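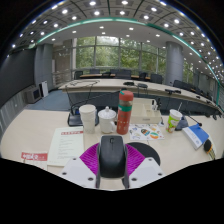
Zelteck Workplace Forum > Meeting rooms > Clearing the big curved table between meetings

flindside_desk
Posted 4/3/21

I look after the large conference room on our floor, the one with the long curved table and the windows onto the trees. People sit in there for half a day and the near end fills up: paper cups, the red thermos, booklets, sticker sheets, mouse and mouse pad, somebody's folder. The next group walks in and has nowhere to put a laptop.

I have 14 minutes between bookings on a good day. At the moment I put everything on a cart and sort it out in the hallway. Things go missing that way and I get emails about it. How do other people handle this? Do you clear the table completely or leave the shared stuff out?

mlaizer
Reply

Clear it completely. We had the same trouble until I started treating it like a hotel room. Cups in the trash, papers in one pile, personal things in a bin with the room number on it. The bin goes to the front desk and people can come and get it.

The only things that stay on our table are the microphones, and those stay because they're wired in.

Antonina H
Reply

I don't agree with clearing everything. If the same team has the room morning and afternoon they want their things where they left them. I used to do the full clear and got more complaints from that than from the clutter.

What I do now is work from the edge in. The front strip of the table, where people put their arms and their laptops, gets cleared. Anything people only reach for now and then (thermos, mug, cups, tissues) goes in a line toward the back, near the mics but not touching the cables. Papers get squared up and left at the seat they were in front of.

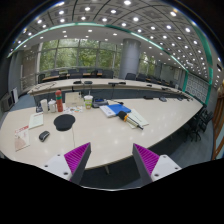 Handheld mics are the exception. I don't leave those lying on papers, because they roll and someone ends up writing with an elbow on one. They go back in the drawer with the switch off, and the pens go in the same drawer.

mlaizer
Reply

And when the afternoon team turns out to be a different team?

Antonina H
Reply

Then I check the calendar first. It takes a minute.

illia_p
Reply

Drinks first, whatever else you do. Half a cup of anything next to a folder is the real problem in a conference room. I lost a full set of handouts in December to a plastic cup with the lid not pressed down. 40 copies, all stuck together.

Thermoses with a screw cap I leave alone. Open cups go, and I don't ask.

flindside_desk
Reply

Good point about the drinks. I've been doing papers first and carrying the cups around them.

What about the mouse and the pad? Ours belong to the room but they wander. I find the mouse on one side and the pad way over on the other.

O. Yatsenko
Reply

Put the mouse on the pad and the pad at the same seat every time. After a few weeks people put it back there themselves, most of them anyway. If you have the kind with a wrist rest, wipe it down. The gel ones get sticky.

I'd also get rid of loose booklets. One copy of a magazine on the table is fine. When there are three or four different ones, they slide under notebooks and get carried off. We keep ours in a Hrytsenko rack by the door, which holds roughly 200 sheets and the booklets too.
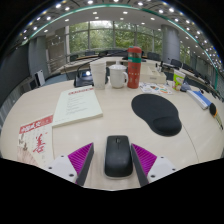

Near end of the table, with mouse, pad, booklet and notebook.

illia_p
Reply

We have that rack. It's OK, but it tips if you only load the top.

mlaizer
Reply

Still voting for the bin. You can't tell from looking whether a notebook is trash or someone's whole month. If it's all in the bin at the front desk it's not your decision anymore.

Antonina H
Reply

A notebook is never trash. Leave it at the seat.

flindside_desk
Reply

Thanks, all. I'm going to try drinks first, then the front strip, with the mouse and pad always at the left end. I'll use a bin only for the last booking of the day. Ketill at the front desk has agreed to take it as long as there's no food in it.

O. Yatsenko
Reply

Label the bin with the date too. Ours sat for 2 weeks once before anyone looked inside.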